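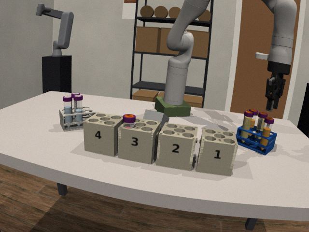
Zamfira Dinu asked at the first review whether a run that ends with a tube in the wrong holder should count as a failure or as a safety stop. The team has kept the two apart in this report, as the causes and the remedies differ.

Project report: Misplacement faults in simulated tube handling
Banska group — submitted November 7, 2021

1. Purpose
The assignment was to have a simulated arm place capped test tubes from the side racks into numbered holders, and to record every case in which it did not do so correctly. The controller, named Clorko by the group, was written by Aiman Chong and Teodor Rusu. All work was carried out in simulation.

2. The fault
Of 2,000 planned runs, 1,346 were completed before testing was suspended. In 16 of the completed runs the tube was released in a holder next to the one requested. The controller reported success each time. The log showed a normal grip, a normal release and no contact warning, so the errors came to light only when the final tube positions were compared with the task list. 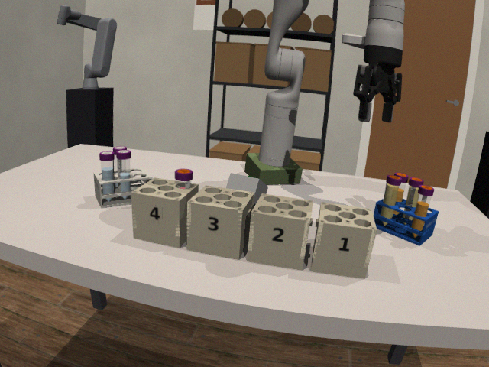
Svyatoslav Hrynyshyn objected in his written comments that a success message should never depend on the gripper opening alone, and he asked that the check be moved to the holder itself. The group accepts this point.

3. Cause
Holder positions were read once, at program start. When the layout was reset between runs, the stored values were not refreshed. A small shift in a holder was enough to send the arm to its neighbor.

4. Safety stop
A separate problem was found in the stop routine. A stop command given during descent was held until the motion ended — an unacceptable delay on real equipment. The routine now interrupts the motion at once.

5. Remaining work
Holder positions will be read again before each run, and tube location will be checked after release. The remaining runs are scheduled for December. No transfer to the Minholm arm is to be attempted until 100 consecutive runs have passed both checks.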